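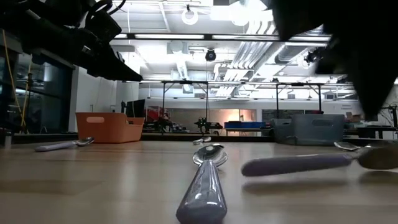

Spoons with lavender handles on a wooden table.

Home | Guides | Maps | Mods | Forum

How to host a private Geltent server

Posted by Lavanya Rao, 26 October 2019
14 comments | 9 shares

Geltent lets you play on the public servers without any setup, but you can't change the round length there or pick your own maps. For that you need a private server. You can run one on the same computer you play on, as long as it has a wired connection. Wi-Fi works for two or three players and gets choppy after that.

What you need

The full version of the game, patched to build 402 or later. The server files don't come with the demo. You also need over 200 MB of free disk space for the server folder and its logs, and the password for your router.

Installing the server

Open the game launcher and go to Tools. Tick "Dedicated server" and choose a folder. Don't put it inside the main game folder — the next patch will wipe your settings. When the download finishes, run the server once and close it again. This makes a file called server.txt.

Editing server.txt

Open the file in Notepad. The lines you want are near the top:

name = what people see in the server list
password = leave blank for an open server
slots = number of players, up to 64
rounds = minutes per round
map = starting map

Type map names in lower case with no spaces. Holovko is the best one to start with if your group is new, as both bases are easy to find. Drornitz is much larger and drags with fewer than twelve players. Lutgate is fine for any number, but turn off night mode or people will spend the whole round lost in the tunnels.

Save the file and start the server again. If the window closes straight away, you have probably left a space at the end of a line.

Letting friends in

Log in to your router and forward the port shown in the server window to your computer's local address. Every router has a different menu for this, so look up your model. Then give your friends your public address and the password. They join through Play, then Direct Connect.

You can't join your own server with the public address on most routers. Type "localhost" instead.

Common problems

Error 274 means the player's build doesn't match yours. Both sides need to update and restart the launcher.

If everyone drops at the end of a round, delete the line starting "nextmap". Walid Hijazi found this one in March and it still hasn't been fixed.

Previous: Changing your key bindings | Next: Adding custom maps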